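Section 6. First Start-Up and Hardness Setting
Tralaneo 751 Water Softener

Complete Section 5 (Plumbing Connections) before you begin. The bypass valve must be in the BYPASS position and the power adapter must be unplugged. You will need the hardness test strips from the accessory bag, a clean bucket, and softener salt in pellet form.

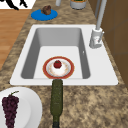 Prepared by Filali Technical Publications, Loltdale office
Applies to control heads with the gray display cover

6.1 Testing the incoming water

1. Open the cold tap at the kitchen sink and let it run until the temperature is steady.
2. Fill a clean glass. Dip one test strip and remove it at once.
3. Hold the strip level for the time printed on the strip pouch, then match it to the color chart.
4. Write the result on the label inside the salt lid.

Note: Private wells may also contain iron. The supplied strips do not measure iron. Have a sample tested by a laboratory and use the compensation table in Appendix B.

6.2 Filling the tank

1. Place the bucket under the end of the drain hose.
2. Turn the bypass valve slowly to the one-quarter position. Wait until air stops coming out of the drain hose.
3. Turn the valve fully to SERVICE.
4. Check every joint between the valve and the main shutoff. If a joint drips, return the valve to BYPASS and see 5.4.

CAUTION: Opening the valve quickly can push resin into the household pipes. Resin beads can block faucet aerators and shower heads.
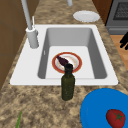
A Graltitz owner wrote to the help desk in November to say that the water stayed cloudy for most of an evening after step 3, and that it cleared only once the aerator had been taken off and the cold tap run at full flow. The help desk now recommends removing the aerators on all cold taps before step 2. Fine white bubbles are trapped air. Brown or amber beads are resin; close the bypass and call service.

6.3 Setting the control head

1. Plug in the power adapter. The display shows 84 while the valve motor finds its home position. Do not press any key until the number clears.
2. Press SET. Use the arrow keys to enter the time of day.
3. Press SET again and enter the hardness value from 6.1.
4. Press SET a third time and enter the number of people in the household.
5. Hold SET for 3 seconds to save. The display returns to the time of day.

Note: The factory regeneration time is 2:00 a.m. Change it in the ADV menu if water is used at that hour. 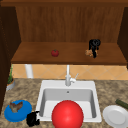 Figure 6-3. Wooden cabinet with open shelf.

6.4 Adding salt

1. Lift the salt lid and check that the brine well cap is in place.
2. Pour in pellets up to the FULL line. Do not use rock salt or block salt.
3. Close the lid.

Store unopened bags off the floor in a dry place. Salt that has absorbed moisture can form a hard crust in the tank, leaving a gap between the crust and the water.

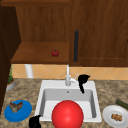
If a crust has formed, break it up with a blunt wooden handle, working from the center outward. Do not strike the tank wall. Remove large pieces by hand and top up to the FULL line.

6.5 Manual regeneration

1. Press and hold REGEN until the valve motor starts.
2. Leave the unit alone until the time of day shows again.
3. Run the cold tap and repeat the test in 6.1. If the strip still reads hard, go to Section 9, Troubleshooting.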